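Salle de réunion Remberg : galerie du mobilier et de l'équipement

Mise à jour du 2024-07-29

La présente page regroupe les éléments relevés dans la salle de réunion du bâtiment Remberg, avant la remise des locaux à la société Friesen. Le relevé a été établi par Boglárka Sárközi et vérifié par Cheng-en Tang. Il porte sur le mobilier, l'éclairage d'appoint et le petit matériel resté sur les plateaux. Les réseaux, les luminaires encastrés et les menuiseries font l'objet d'un dossier séparé.

Table principale
Table de conférence longue, en bois brun foncé, veinage fin dans le sens de la longueur. Référence d'inventaire 491. Le plateau se nettoie au chiffon microfibre légèrement humide, sans produit siliconé. Les dessous de verre sont obligatoires ; les traces circulaires relevées lors du contrôle précédent ont été reprises à l'huile dure.

Lampe de table
Abat-jour conique blanc, tige noire mince, pied orné en laiton et métal sombre figurant un personnage sculpté, socle rond noir. Pièce provenant de l'ancien accueil de Redutora, non rattachée au lot de mobilier. À déplacer en la tenant par le pied, jamais par la tige. Le remplacement de l'ampoule se fait lampe débranchée et refroidie.

Clavier
Clavier d'ordinateur noir, affecté au poste de présentation. Il reste dans la salle entre deux réunions. Toute touche défectueuse est à signaler avec le numéro de salle, faute de quoi le remplacement est imputé au service demandeur.

Chemise bleue
Document de travail, hors inventaire. Les chemises en cours d'utilisation peuvent rester sur la table pendant la journée ; elles sont rangées le soir dans le meuble en bois.

Sièges
Sept sièges, de modèles différents, dont un fauteuil de bureau noir et une chaise grise. L'assortiment n'a pas été uniformisé : la série Ulta prévue au budget de novembre n'a pas été commandée. Contrôle des vérins et des roulettes tous les 4 mois.

Petite table blanche
Table d'appoint, utilisée pour la dépose des sacs et des boissons. Charge à ne pas dépasser : 300 N. Ne pas y brancher de bouilloire.

Murs
Peinture blanche, deux couches, finition lavable. Les fixations adhésives sont interdites. Un affichage provisoire est possible sur support autoportant.

Les demandes de correction sont à adresser à Cheng-en Tang, en indiquant la rubrique concernée. Le relevé de la pièce voisine sera ajouté à cette galerie dans la version 2.

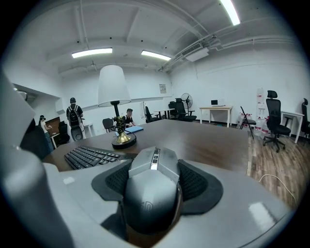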